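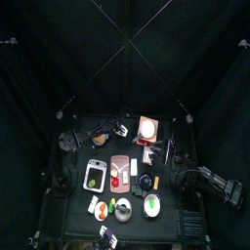 Food Prep Basics, Unit 2: Setting Up Before You Cook
Instructor: Geeta Semwal
Lab assistant: Fuad Demissie
Handout for 9 January 2023

Welcome back! Today is all about the setup, which I know sounds like the dull part, but it's my favorite session of the whole course (yes, even more than the soup day in March). Once your station makes sense to you, everything after it gets calmer.

Key terms

Station: the table space you work from, including anything you can reach without taking a step.
Landing spot: a clear place to put something down in a hurry, like a hot pan or a full plate.
Active board: the cutting board you're using right now. One at a time, please.

Arranging the table

Start with the board, front and center. Only the produce you're about to cut goes on it. A tomato and one other round item is plenty, and round things do love to roll, so set them stem side down if they'll sit that way.

Bowls of food that's already cut go toward the back. You'll reach over for them less often than you think. Plates go back there too, until it's time to serve.

Pans lie flat beside the board with the handle turned in from the table edge. Lefties, swap sides! Yeshi Mamo does the whole layout in mirror image and it works beautifully.

A tray catches peels, stems and stray leaves. Empty it when you change ingredients. Cartons stand upright, closed, off the board.

Practice round (in pairs)

1. Set your station. You have 5 minutes.
2. Your partner calls out 13 items or actions from the Lencho sheet. Reach for each one, no cutting yet.
3. Any time you have to move one thing to get at another, mark it down.
4. Rearrange and go again. Compare your marks.

Damián and Mihret ran this last term and their second layout looked nothing like their first. I love it when that happens.

For next time

Read pages 78 to 84 in the course packet. Sketch your counter at home as it is, then as you'd like it. Rough pencil is fine, and bring both, we'll pin them up.

Aprons are in the Kakulus cabinet, second shelf.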